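Walitz Playhouse to Reopen in September After Restoration of 1911 Auditorium
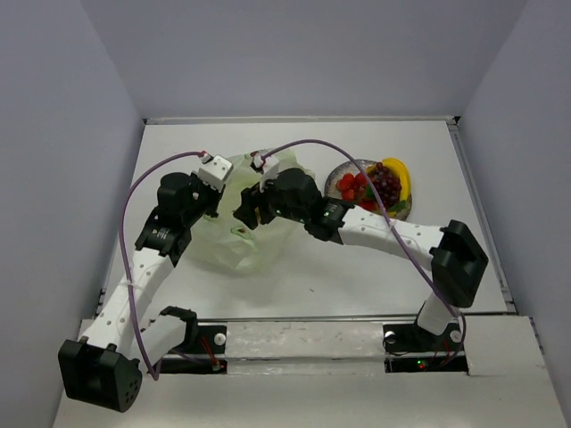 Two robot arms at work on a green plastic bag, with a plate of fruit behind.

WALITZ, April 7, 2018 – The Walitz Playhouse will reopen to the public in September following the restoration of its auditorium, stage house and street lobby. The theater has been closed for two seasons while the work was carried out by the Flasa Theater Trust, which owns the building.

The playhouse opened in 1911 as a vaudeville house and was designed by the architectural firm of Gulletti. It stands at the corner of Jacobs Street and the old market square, behind a narrow brick front that gives little sign of the size of the hall inside. The auditorium is wider than it is deep, with a curved balcony on cast iron columns and two boxes on each side of the stage.

Touring companies played the house until the late 1920s, when a projection booth was built at the rear of the balcony and the theater turned over to movies. The orchestra pit was floored in at that time. Stage shows came back in 1954, but the pit stayed closed and the original painted ceiling had by then been covered with acoustic tile.

Removing the tile was the first large task of the project. The ceiling above it was found to be mostly intact, with water damage on the side nearest the alley. Plaster was repaired in place where possible. Missing sections of the border were cast from molds taken on the undamaged side, and the painted panels were cleaned and retouched by hand.

The orchestra pit has been reopened and holds 29 musicians. The stage floor has been replaced in maple, and the wooden grid above the stage has been strengthened with steel. The hemp rope system that once raised and lowered the scenery has been kept on three line sets for demonstration use. All other lines are now counterweighted.

Seating has been reduced slightly to give more legroom and to add wheelchair positions on the main floor, which the theater did not have before. The balcony retains 79 of its original seats, with their iron end plates, in the front rows. These have been reupholstered in a dark red wool matched to a scrap found under the balcony steps. An elevator now serves the lobby, balcony and lower lounge.

Work on the lobby included the ticket window, the terrazzo floor and the mirrored wall beside the stairs. A false ceiling put in during the 1960s has been taken out. The outdoor sign, which dates from the movie years, has been rewired and will be lit every evening once the theater is open.

The Trust has also put its archive in order for the first time. The collection includes programs, posters, box office ledgers and 68 scenery drawings, several of them for productions that were never staged. It had been stored in trunks in the boiler room and in the former manager's apartment over the lobby. The papers are now kept in a climate-controlled room on the second floor, and readers may use them by appointment. A small selection will be on view in the lower lounge during the opening season.

The first production will be a revival of a three-act comedy that played at the Walitz in its opening year, using a set based on one of the drawings in the archive. It will be followed by a chamber opera, a dance program and a month of silent films with live music from the reopened pit. The full schedule will be announced before the box office opens.

Former subscribers will be able to book before general sale and will receive a form by mail. Those who have moved since the theater closed should send their new address to the Trust. Guided tours of the building, including the stage house and the old projection booth – not open to visitors in the past – will be offered on mornings when there is no rehearsal.

About the Flasa Theater Trust

The Flasa Theater Trust is a nonprofit organization that owns and operates the Walitz Playhouse. It presents drama, music, dance and film, and looks after the building and its archive.

Press inquiries, including requests for interviews and building visits, should be sent to Flasa Theater Trust, Press Office, P.O. Box 2048, Walitz.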